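Review: the Renon hand-held gripper kit, after a few months on the shared bench

Bought as: self-assembly kit, printed parts and hardware included
Used for: collecting grasp demonstrations for a home-built arm
Rating: 4 out of 5

I share a workshop with three other people, and for most of this year our joint project has been a small arm that can sort and open packaging. The arm itself is a mix of parts we had and parts we printed. What we lacked was a decent way to record a person doing the task with the same fingers the arm would use. The Renon kit is a hand-held parallel gripper that you squeeze like a pair of pliers, with a mount for a small camera. We put it together in May and it has been in use most weeks since.

What you get

The box has the linkage arms and finger block in dark gray plastic, a bag of brass bushings, pins, screws, a return spring, two sets of fingertips (one wide with rubber faces, one narrow) and a camera bracket. You supply the camera. The instructions are a folded sheet with exploded drawings. They are readable, but the drawing for the trigger shows the spring the wrong way around. Régis Lecomte built ours and had to take the handle apart again once he noticed.

Assembly took him two evenings. Most of that was fitting the bushings. The holes in the plastic are on the tight side, and pushing a bushing in by hand gets it about halfway. We used a bench vise with a scrap of hardwood on each jaw, and they went in straight. One hole needed cleaning up with a round file. Don't use a hammer. Mahlet Demissie did that on the first one and split the arm, and the spare took nine days to arrive.

Squeeze and travel

The linkage is the best part of the kit. I have used two cheaper grippers, one of them the Skestico, and both had enough slop in the joints that the tips would meet at a slightly different place each time. With the bushings in, the Renon has very little side play. Opening measured 83 mm on ours with the wide tips on and 81 mm with the narrow ones. The listing gives one figure for both, so check if your application is close to the limit.

The spring is stiff. After an hour my hand is tired, and Kalkidan Ayele, who has smaller hands, finds the grip uncomfortable before that. She wrapped the handle in bicycle tape, which helped with the edges but did nothing for the spring. A softer one is sold separately. I think it should be in the box.

Thin and slippery materials

We chose this kit mainly for film and bags. Plastic bags are hard for our arm, and I wanted to know if the narrow tips could hold one by a twisted end. 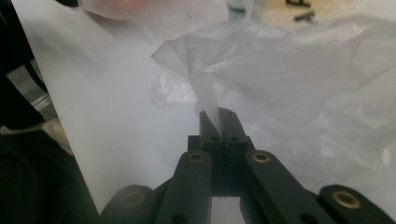

Narrow fingertips on the twisted tail of a plastic bag.

They can, with some care. The tips are slim enough to get in close to the bunched part of a bag, and the twist gives them something to bite on. A single flat layer of film is another matter. It slides out as soon as you pull with any force, because the faces of the narrow tips are smooth. Fasil Admasu stuck a strip of fine emery cloth inside each one as a test. Grip on single film improved a lot, but the cloth wore through after a few sessions, and it marks soft plastic. We took it off again and now twist the bag first.

The wide tips are fine for cartons, tubs, bottles and small hand tools. They are no use for screws lying flat on the bench. For those we switch to the narrow pair, which takes 2 screws and a couple of minutes. The screws thread straight into plastic, so I don't expect them to survive endless changes. If I were building it again I would put threaded inserts in from the start.

Camera view

The bracket holds well and has not moved since we tightened it. With our camera the fingertips sit near the middle of the picture, and the linkage arms take up a good part of the lower half. That is acceptable for our purposes. If your work depends on seeing what is directly under the gripper, you will want a longer bracket. Katsaros sells one that is meant to fit, though we haven't tried it.

Lighting matters more than I expected. Clear film over a pale work surface nearly disappears in the recordings. We had better results with a lamp set low to one side, so the creases throw some shadow.

Wear so far

The bushings show no play that I can feel. One pin worked loose and was fixed with a drop of threadlocker on the retaining screw. The rubber on the wide tips has started to lift at one corner. The plastic has scuffs and nothing worse, apart from the arm we broke ourselves.

Compared with the alternatives

The Skestico is cheaper and lighter, and if you only handle boxes it will probably do. The Cestora comes assembled and has a nicer handle, but its fingertips are not interchangeable, and that ruled it out for us. The Renon costs more than the first and less than the second.

I would buy it again. I would order the soft spring and one spare linkage arm at the same time, and borrow a vise if you don't own one.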